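Söderlund Cabin at Ardale: a review after a long stay

2025-10-18

We've been looking to buy a place in the hills for ages, and before putting any money down we wanted to try living in one properly. The agents, Lurnari, run a try-before-you-buy let on a few of the houses they have for sale, so we took the Söderlund cabin at the top end of Ardale and stayed long enough to get past the holiday feeling. I loved it. I'll try to be fair about it as well!

First, the setting. You leave the village by the chapel, go over the cattle grid and climb, and just when you think you've missed the turning there's a gap in the larches and the whole valley drops away in front of you. The cabin sits on a shelf of flat ground with the hill behind it, so it's sheltered from the north and gets sun on the deck until well into the evening. We ate outside nearly every night, wrapped up, watching the light go off the far ridge. I could have done that for a year.

Inside it's bigger than the listing makes it sound. The agents give it as 91 square metres, and because there's hardly any corridor you get the use of nearly all of it. The living room and kitchen are one long space with a pitched ceiling, and there are two bedrooms at the back and a little sleeping loft up a proper staircase (not a ladder, hooray). The bathroom is plain but the shower is superb, hot in seconds and with real pressure behind it, and I've stayed in hotels that couldn't manage that.

The stove deserves a paragraph to itself. It's an Orkelov, squat and black, and it heats the whole front of the house on two or three logs. It took me a couple of evenings to learn the air lever, and then I had it ticking over until breakfast. The back bedrooms are cooler, and if you feel the cold you'll want the panel heaters on before bed. I like a cold bedroom, so I was happy as anything.

Storage is the other thing I'd praise. Whoever planned this house had clearly lived with boots and coats and dogs. There's a bench with a lift-up lid in the porch, deep shelves by the back door, and cupboards built into the eaves that swallow far more than you'd think. We turned up with far too many clothes and everything had a home by teatime.

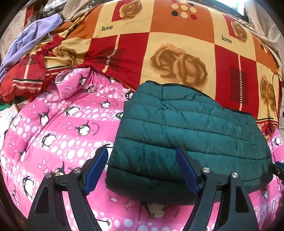

Puffer jacket, folded and ready to put away.

Now the grumbles, as there are a few. The track is the big one. It's shared with the farm, the last 202 metres are steep and loose, and a low car will scrape. Ours did, twice. Lurnari say the upkeep is split between the owners, but I'd want to see that in writing before buying, along with who clears it after snow. Ask about December in particular!

The kitchen is short of worktop. There's a lovely wide sink under the window and a good oven, but once the kettle and toaster are out you're chopping on the dining table. It would be an easy thing to put right with a small island, and there's floor enough for one.

Phone signal is one bar on the deck and none indoors. The broadband was steady, though, and I worked from the loft most mornings with no dropped calls. Water comes from a shared spring and tastes wonderful. The filter under the sink needs changing now and then and the instructions are taped inside the cupboard door, nice and clear.

Noise? Sheep, mostly, and an owl that likes the larch nearest the big bedroom. You can hear the quarry lorries down on the valley road if the wind's in the south, very faintly, and I'd stopped noticing by the second week.

As for the let itself, I thought it was good value. We paid a cleaning charge of 55 pounds and a deposit of 100, and the deposit came back promptly. The key safe was stiff but the welcome folder was excellent, with bin days, the farm's number and a hand-drawn map of the footpaths. Do the one that goes up behind the woodshed. It's a stiff pull to begin with and then you're out on the open hill with the roof of the cabin tiny below you.

Would I buy it? I'd have it tomorrow if the track were sorted. We've asked for a second visit in the winter, and we're bringing the car with the higher wheels.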